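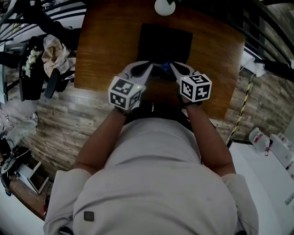 A current technician wanted this posting to say up front that most of the job is wiping, tightening and checking, and that anyone expecting to write robot software all day should look at our other openings. Fair enough. The job is Station Technician, full time, and it is mostly hands-on care of one setup.

Station Technician, Hand-Held Gripper Station
Majumder, Sundley site
Full time, on site
Pay: $957 per week to start, reviewed after the trial period

About the station

The station is called Rimeo. It consists of a work table, a black mat, a pair of hand-held grippers with a marker cube on each, the overhead tracking cameras, and one recording computer. An operator holds a gripper in each hand and does small handling tasks at the table. The cameras follow the marker cubes, and the recorded motion is used to program the robot arms in our Brirero cell next door.

The arms have their own maintenance crew. You would look after Rimeo and only Rimeo. When the recordings are bad, the cause is nearly always at the station: a cube that has shifted on its mount, a worn finger pad, a camera that got bumped, a cable half out of its socket. We need a person at the station who catches these things before an operator spends a morning on recordings we can't use.

What a normal day looks like

The station opens at 8:00 a.m. for operators. You start at 7:15 a.m. and work through the opening list:

Check both marker cubes for play. They should not move at all when pushed with a thumb.
Wipe the marker faces with a dry microfiber cloth. No alcohol on the printed faces.
Open and close the jaws on each gripper ten times and feel for drag.
Look at the finger pads under the magnifier lamp and swap any that are torn or glazed.
Square the mat to the table marks.
Run the tracking check with the reference block and write the result in the log.
Confirm there is enough free space on the recording computer for the day.

After that you stay near the station. Operators work in blocks of 40 minutes with a break between blocks, and the breaks are when you do small fixes. If a gripper needs more than a few minutes, put the spare on and take the bad one to the bench. A spare has to pass the tracking check before anyone records with it. Please don't skip this, even at the end of a shift.

In the afternoon you do bench work, restock pads and screws, and go through the day's error flags with the data desk. The station closes at 3:30 p.m.

Weekly and monthly work

Once a week the grippers come apart. Slides get cleaned and given a very thin film of light oil, and the jaw gap is measured fully open and fully closed. Fastener torque is checked on every cube mount. Cables are checked along their whole length for cuts and flattened spots.

Once a month you recalibrate the cameras. It takes most of a day and the station is closed to operators while you do it. You will be shown how by the person now covering the job, and you will do it with them twice before doing it alone.

The pads are the part we go through fastest. We used 292 of them in our last stock period, and the storeroom needs two weeks of notice for a new batch. Keeping the count right is part of the job.

Repairs you should expect

Loose cube after a drop. Remove, inspect the mount for cracks, refit, recalibrate that gripper.
Scratched or peeling markers. Replace the face, never patch it.
Jaws that close unevenly. Usually grit in the slide, sometimes a bent finger.
Tracking that jumps when a hand is near the table edge. Check camera angle first, then room lighting.
Computer drops a recording partway through. Save the log before restarting. People forget this one.

The station had logged 1,687 recordings when this posting was written, and each one is tied to the calibration that was current at the time. When you change a part, the log has to show which part and between which recordings. Messy handwriting is fine. Missing entries are a problem.

What we are looking for

You need:

At least one year of work fixing or maintaining small mechanical equipment. Printers, sewing machines, lab instruments, bikes, cameras and dental equipment all count.
Steady hands and decent close-up vision, with glasses or without.
Comfort with calipers, a small torque driver and hex keys.
Enough computer skill to run a program, read an error message and copy files to the right folder.
Clear written notes in English.

It helps if you have:

Worked with motion tracking, machine vision or robot arms.
Done basic soldering or connector repair.
Used a 3D printer for brackets or jigs.

A degree is not required. We also don't need you to program, though there is room to learn if you want to. The data desk is friendly about questions.

Physical side of the job

You will be standing or leaning over a table for a good part of the day. Bench work is seated. The heaviest regular lift is around 5 pounds, and moving the camera stands is a two-person task. The room is kept at an even temperature and the lighting is not adjustable during recording, so if you are sensitive to bright overhead light, ask to see the room before you accept.

You will sometimes be asked to hold the grippers yourself, for test runs after a repair. You do not have to be good at the tasks. You do have to be able to use both hands together for a few minutes at a time. If you would need a change to any of this, tell us in your application and we will talk it through.

Hours and trial period

7:15 a.m. to 4:00 p.m. with a paid half-hour lunch. There are no night shifts. Overtime is rare and is agreed ahead of time, normally only when the Brirero cell is waiting on new recordings.

The trial period is three months. For the first two weeks you follow the current technician and do the opening list together. From the third week you open the station on your own, with help on site. The start date is in August, and we can move it by a couple of weeks for the right person.

How to apply

Send a resume and a short note to the Majumder hiring desk at Sundley, with "Rimeo technician" in the subject line. In the note, describe one thing you repaired: what was wrong, how you found it, and how you checked it afterward. Half a page is plenty. A cover letter is not needed.

Those we want to meet are invited for a two-hour visit. The first part is a talk at the station. In the second you will strip, clean and reassemble a practice gripper at the bench, using our written procedure. You may ask as many questions as you like while you do it. The visit is paid, and parking is behind the building by the loading door.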